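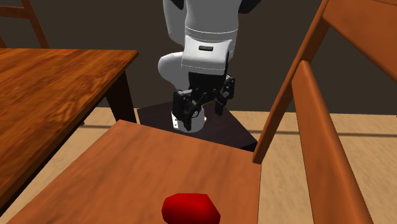
How often should a written safety procedure for a robot cell be reviewed?
Every 12 months, and again after any change to the tooling, the layout or the control software.

The figure comes from Gifty Odoi, who writes working rules for automation users at Villska. She regards the interval as the easy part. "People keep the date and forget the second half of the sentence," she said. "A new gripper is a change. A table moved closer to the base is a change."

Her current draft, dated 24 Mar 2020, runs to 30 pages. It requires a simulated run before a new motion program goes to hardware, with the furniture and fixed objects modeled at their real positions. Odoi wants the model checked against a tape measure. "If the chair in the model is in the wrong place, the clearance figure is worthless."

Kofi Kpodo, a controls engineer at Brodeo, applies the draft at two sites. He limits first runs on hardware to 20 percent of programmed speed and asks for three complete cycles without a fault before the limit is raised. The operator keeps the enabling device in hand throughout. "A clean simulation tells me the path is plausible," Kpodo said. "It does not tell me the cable is routed properly."

The two disagree on records. Odoi would keep every simulation log for the life of the cell. Kpodo keeps the last accepted version and the one before it, and says older logs confuse the night shift.

The draft leaves that question open. Comments from users close in May, and Odoi expects the section on gripper changes to be rewritten first.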